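Farno two-finger gripper kit, anyone running a pair?

Started by benchrest_ok, Thu 31 October

benchrest_ok
Looking at the Farno kit for a two-arm bench setup. The page lists it at 825 for the pair with fingers, mounts and cables, or 600 if you supply your own wrist mounts. We handle paper goods, mostly bags and flat wrap, and our current grippers from Pavetti are too thick at the tip to get under a single sheet. Does the Farno close tight enough to hold thin paper? The spec sheet talks about boxes and bottles and says nothing about sheet material.

mill_and_feed
We bought one pair in July. The fingers are flat plates with a slot through the lower half. Tip alignment was fine on one unit. The other came with a small gap on the left side and I had to shim it. After that it held copier paper. Support answered my email in 9 days.

tarpon44
9 days is too long for something at that price. I sent mine back. The tips were square to each other when cold and drifted once the motors had been working for an hour. For cloth it didn't matter much. For paper I'd look at Tetov, which has a replaceable rubber tip.

mill_and_feed
Never saw drift here, and ours run most of a shift. Were you on the supplied mounts or your own?

tarpon44
My own. Before you say it, they were machined, not printed.

oddjob_lena
Tetov tips are good until they pick up dust. Kraft paper sheds a lot and the rubber goes slick. I was wiping them between runs and still dropping sheets. Bare plates are easier to live with if your grip point is a fold or a doubled edge. A single flat sheet lying on a table is hard for any of these, and I would not buy either one expecting that to work without something to lift the edge first.

benchrest_ok
Folds are most of what we do, so that helps. What about handles? The twisted paper kind. Our product has them on every bag and they are the part our current setup misses most often.

oddjob_lena
I have the Farno pair on shopping bag paper now. Wrist camera view from one arm:

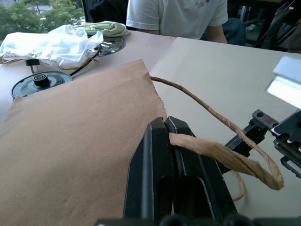 Farno fingers closed on a fold at the torn edge, second arm coming in over the twisted handle.

The fold is the easy half of the job. Handles depend on your approach angle. I get the best results coming down from above with the jaw pointed at the table. Coming in flat, the fingers tend to push the loop away. Frayed handles are worse than fresh ones for me because the loose strip catches on the slot.

tarpon44
The view is better than I expected. On mine the fingers took up so much of the picture that I moved the camera to a side bracket.

oddjob_lena
They do take up a lot of it. I can see the tips and what they are closing on, and that's enough for this job. If you need to see the whole table, add a fixed camera overhead.

nightshift_pk
Worth mentioning that Nguyen sells a refurbished version of the same kit with 3 spare finger sets. Cables are shorter, so check your reach. I'd take that over new if you expect to bend fingers — and you will, the first time you drive one into the bench.

mill_and_feed
Agree on the spares. Disagree on refurbished for a two-arm bench. You want both units to match, and I already had trouble with that buying new.

benchrest_ok
Thanks all. I'll ask Farno if they will check tip alignment on both units before shipping. If they say no I'll get a quote from Nguyen for one arm and test handles on that first. @oddjob_lena what closing force are you using on the fold?

oddjob_lena
Lowest setting, then one step up. Anything above that and the plates leave a crease in our paper.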